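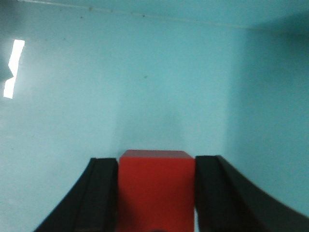

One of the team's seniors told me the arm was the easy part, and that anyone who wants to join next year should be ready to spend the first month writing things down.

The robotics club at Gostumthorpe High has two teams this season. One builds drive bases for the regional meet. The other, the one I spent an afternoon with, works on a single job: pick up a cube, carry it to a marked square, set it down, and go back for the next one. They call the project Grurex. The name came off a list the students voted on, and no one I asked could say who put it there.

The budget was $3000 for the year, most of it a grant from Hakala, a machine shop on the edge of town. The club spent the bulk on the arm and motors. The control program is called Gemach, and the students wrote it over the winter. An early version closed the gripper by a fixed amount every time, which worked until a cube was sitting at an angle. The current one closes slowly and watches the motor load, then stops when the load rises.

Every attempt goes into a log. By my visit it had 1452 entries, each with a start position, a result and a short note. Some of the notes are useful ("slipped at lift, left side first"). Others say "bad" and leave it there.

In the last full test before the spring meet, the arm placed 79 percent of its cubes inside the square. The students wanted 90. Most of the misses came at release — the fingers opened unevenly and nudged the cube over the line. They are now trying a slower release with a short pause before the arm backs away, and it adds time to every cycle. The meet scores both speed and accuracy, so the team is split on how long that pause should be.

Work starts again in August, when the shop room reopens. The first item on the whiteboard is new finger pads.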